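From: Barbara Dudek
To: tabletop-arms list
Date: Apr 26, 2021
Subject: Re: Sulby arm kit, worth the money?

> We have a quote from Cullier for the Sulby kit at 3006, or 2563
> without the gripper. Has anyone on the list used one for kitchen
> pick and place? The Kalinowski arm is on our list too, but the
> wait is long.

We have had the Sulby since November. We paid for the version with the gripper and I would do that again. Making your own mount costs more in hours than you save.

Setup took two of us an afternoon. The manual skips the part about cable slack. Leave more than it shows, or the gripper leads pull when the wrist turns all the way over. We put a fabric sleeve on the lower arm and let the gripper cables loop.

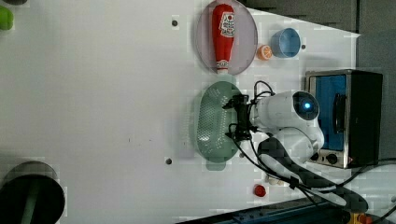
Most of our work is dishes and play-size food moved between a plate, a colander and a toaster oven. Bottles are fine if you grip near the middle. Thin rims are the weak point. Our last run was 800 picks and it missed 144, nearly all of them on rims. Longer finger pads helped a little. Cullier sells a set, but we cut our own.

Support answers in a day or two. Ask for the Sturkevness firmware, because the one it ships with stops the arm whenever the gripper times out.

I can't compare it with the Kalinowski. We never got one to try.

Barbara

Last updated: Apr 26

Comments

pgk: Does the new firmware keep your saved poses? Ours were wiped.

B. Dudek: It kept ours, but export them first.

lowbench: Same trouble with rims here. Slowing the last inch down helped more than new pads.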